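Visit report: Ekmont household test rooms, open day

The Ekmont open day ran from 10 to 4, with groups let in by numbered ticket. Ours was 28. Chiharu Sakai led the round and Gopinath Mathew took questions at the end. Three rooms were open to visitors; the ironing room was closed for floor work.

Room 1, fabrics store

Stock is held in gray drawers by fiber and weight. The catalog lists 282 items, of which 147 are socks and other small knitwear. Each piece is weighed before and after a wash, and the figures go on a card kept with it. Tharun Chacko asked about shrinkage records. They go back to March only – the older cards were kept by drawer and can't be matched to single pieces.

Room 2, hanging and drying

Small items get most of the attention. Long shirts and sheets are easy to space on a line, while socks and narrow pieces tend to bunch up on a short rail. The room compares folding racks by usable rail length, clip spacing and how far the frame drops when loaded on one side. Rhodri Ifans noted that clip spacing is measured center to center, with the frame unloaded. Loaded figures are taken as well but were not in the handout.

Tabletops are dark and marbled, which makes black garments hard to pick out once they are off the rack. Elis Skyrme raised this and was told a lighter top is on order.
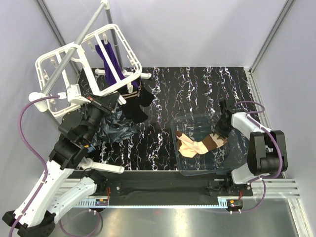
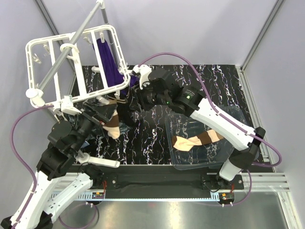 Folding rack with white clips and a deep purple cloth hung from the frame, both views.

Room 3, folding and storage

Mostly shelving. The Droloncombe shelf system was set up at two depths, and visitors could try stacking folded towels on each. The deeper shelf holds a second row, but the back row can't be reached without moving the front one. Drawer dividers were on show too – cut card, 144 mm high, in a plain grid.

Practical notes

Parking is behind the building, entrance on the north side. Allow 90 minutes. The handout is one sheet, printed on both sides, and extra copies are kept at the front desk.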